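I'd been meaning to sit down with Lukian Melnychuk since last fall, when a friend poured me a glass of his kvass at a housewarming and I drank most of the pitcher. So on a Tuesday in May I drove out to Surkwood, got lost twice behind the feed store, and found him hosing down the floor of the Plotosau brewhouse in rubber boots.

"You're early," he told me. I was not early. He handed me a glass anyway.

If you've never had kvass, it's a bread drink -- dark rye, toasted hard, soaked and left to ferment just long enough to get a bit of fizz and a sour edge. Lukian's is the color of strong tea and smells like the inside of a bakery. He makes it with his business partner, Hryhorii Bilyk, who does the selling and the driving and, I learned, most of the worrying.

I asked how it all started and he laughed. "With too much bread! I was baking nights in Trasenville. Every morning there's a rack of rye that didn't sell, and my grandmother's voice in my head about throwing bread away. So I took it home. Then my kitchen was full of jars, then the hallway, then my landlord had some opinions."

The landlord's opinions led to a rented corner of a dairy, and then to the place he's in now, which puts out 600 gallons a month when everything behaves. Does everything behave?

"In winter, yes. In July it's a wild animal. Kvass is alive, you know? You put it in a keg, you put the keg on a truck, the truck sits in the sun, and the guy at the other end opens it and gets it on his ceiling." He seemed pretty cheerful about this. Hryhorii, coming through with a clipboard, didn't. 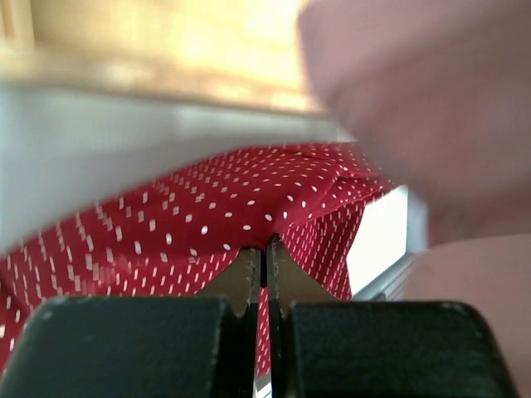
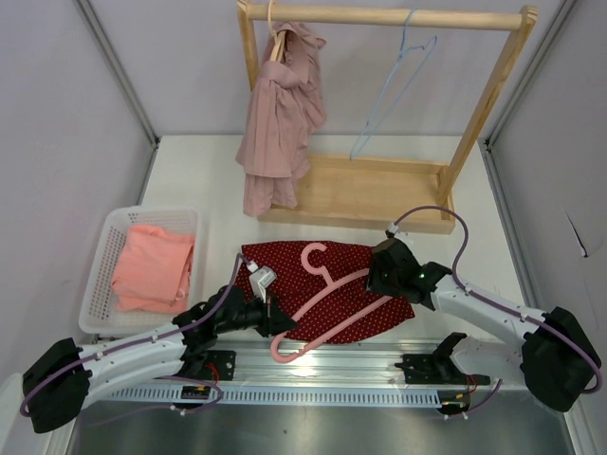
Kegs are a sore subject and also the reason the business works at all. For the first couple of years they only did bottles, and Lukian hated it. The glass cost more than the drink, the labels slid off in ice buckets, and every café wanted a different size. Then a lunch counter called Tymoshchuk asked if they could just have it on tap, next to the iced coffee, and that was that. He still talks about the first delivery. He wanted to look respectable, so he ironed his one good shirt, put it on a wooden hanger like the one holding up that dusty-pink top on the rack, and hung it in the van so it wouldn't crease. "And then I carried the keg in and it leaked all down the front of me. Rye, everywhere. I smelled like toast for the whole meeting." They took the keg. They've been on the tap ever since.

These days there are 5 flavors, though he winces at the word flavors. Plain rye is the one he drinks. Then there's beet, mint, raisin, and a horseradish and honey one that I was fully prepared to dislike and ended up having a second glass of (it creeps up on you, and then your nose clears). The raisin is the best seller by a mile.

"People think it will be like beer, or like soda," he said. "It's between. The first sip, they make a face. I tell the cafés, don't ask them after the first sip. Ask them after the third."

I wanted to know about the sugar, since my own attempts at home have come out either flat or weirdly sweet. He uses very little, he said, and adds it in two goes, and he was more interested in my bread. What kind? I admitted it was from the supermarket. He closed his eyes for a second. "Toast it more. Whatever you are doing, more. You should be a little scared for the smoke alarm."

Hryhorii joined us for the last bit, once the phone stopped ringing. He's the one who talks offices and cafés into giving up a tap handle, and his method is mostly to show up at 2 in the afternoon, when everybody's had enough coffee and nobody wants to go back to work. "They're bored and they're thirsty," he said. "I bring cups." He'd like a second van and a proper cold room. Lukian would like an oven, so he can bake his own rye for it again, and the two of them have clearly had this argument before, because they had it again right in front of me, quite happily, while I finished the mint.

I left with two bottles of the plain (they still fill a few by hand) and strict orders to keep them upright and out of the sun. One made it home.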